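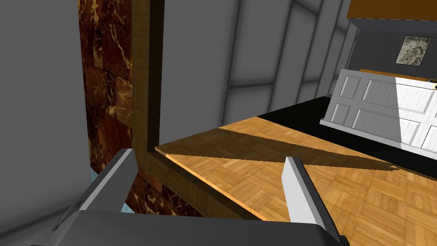 Helmi Tikkanen
Demonstration lead, Vadero project, Girkbridge

Vadero is our work on teaching a gripper by remote control in a simulated home. An operator sits at a desk with a hand controller, sees the room from just behind the gripper's palm, and does the task while the software records every movement. The recordings go into training. This page has a few views from the rendered room, with notes on how the recording is done.

The room is one of the interiors in the Mollen set. It has a parquet floor, dark marble, panelled grey walls and a white panelled door, and we chose it mainly because the surfaces are easy to tell apart on a desk monitor. The lighting stays on its default setting. A band of shadow lies across the parquet, and the operators use its edge as a landmark when they call out a position to whoever is taking notes.

Six people have recorded for us. Together they made 494 demonstrations. Of those, 400 went into training and 77 were held back for checking. The remainder were thrown out, usually for a dropped connection or a controller that had drifted out of centre.

A session goes like this. The operator sits down, zeroes the controller and opens and closes the fingers twice without moving the arm. The note taker reads out the task from a card. Recording starts on a foot pedal and stops on the same pedal. If the operator says "scrap" before the second press, the take is marked and we go again. We don't trim takes afterward. A pause while somebody thinks about an approach stays in, and so does a second try at a grasp, provided the take ends with the task done.

The cards are short. "Pick up the flat item and hold it clear of the floor" is a typical one. Early cards told people how to do it as well, with the approach angle and where to stop, and the demonstrations came out stiff and very much alike. Now the card gives the result and the operator works out the rest.

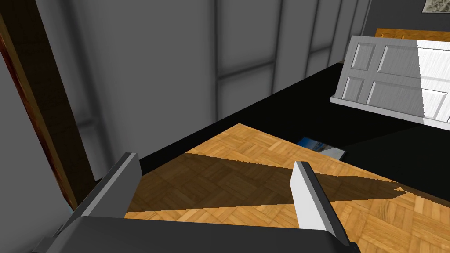
Fingers open, nothing held. A small flat item lies on the parquet near the edge of the black surface.

Flat things are the hardest on the list. With a mug or a box you can come in from the side and be a bit sloppy. Something thin on a floor gives you very little to close on, and new operators tend to push it along the parquet until they run out of floor. The approach most of them settle on is to stop well short, get the fingers square to the item, come down slowly, and only then begin to close. Two of our operators do it differently and go for a corner first. We kept both styles in the training set.

Depth is the other trouble. The palm view is a single picture on a flat screen, so distance has to be judged from how things overlap and from the size of the parquet blocks. People get better at it over an afternoon and then lose some of it overnight. We start each morning at 9:30 with a few unrecorded practice runs, and the first recorded take is never before ten.

We did try a second view from above, shown in a small window beside the main one. Operators liked it, but their eyes kept going to it, and the recordings filled up with little stops that matched nothing in the palm view. The training only gets the palm view, so we took the second window away. There was some grumbling for a week or so.

The controller is a Tuominen unit on a weighted base. It moves in the same directions as the gripper, with the hand travel scaled down so that a full reach in the room is a comfortable reach at the desk. A trigger under the index finger closes the fingers. It is proportional — half a squeeze gives half a closure — and learning to hold it at half is most of what a new operator does on the first day. Left-handed operators use the same unit with the trigger block swapped over, and that takes a hex key and a couple of minutes.

Starting positions are changed between takes. Some have the gripper out over the open floor, and some put it closer to the marble and the wooden trim, where there is less room on one side. The note taker chooses from a printed list and crosses each one off. We had a script do this for a while, but it was easy to lose track of which takes had been scrapped and needed repeating, and paper worked better.

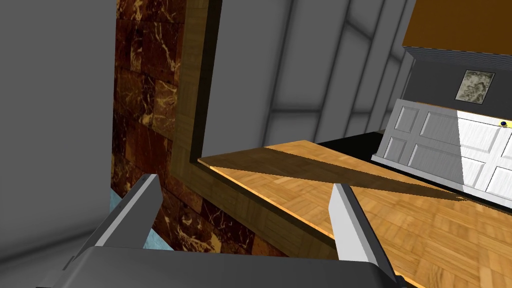 Gripper open beside the marble. Wooden sill behind the left finger, parquet and the white door farther on.

Starts near the wooden frame take longer to record. Operators are cautious beside an edge, and they generally back away from it before turning toward the floor. We left that habit alone. A gripper that has only ever seen bold moves in open space has nothing to go on when it finds itself next to a wall, and the slow, careful takes are where it gets that.

The door is there as part of the room and isn't used in any of the current tasks. We have written cards for handles and knobs, but they need a wrist rotation that the desk controller does poorly at its present setting. Work on that is planned for July, once the new trigger springs arrive.

For anyone setting up something similar, a few practical points from the logbook. Keep takes short. Change operators at least every forty minutes, sooner if the scrap rate climbs. Write the operator's initials on every take, as you will want to know later whose style you are looking at. Save the discarded takes in their own folder with the reason beside them. Have someone other than the operator decide whether the task was finished, and have them decide from the palm view.

Visitors to the Girkbridge workshop can try the controller on the practice room, which uses the same parquet floor and a set of larger, more forgiving objects. Sessions are half an hour, and flat shoes help with the pedal.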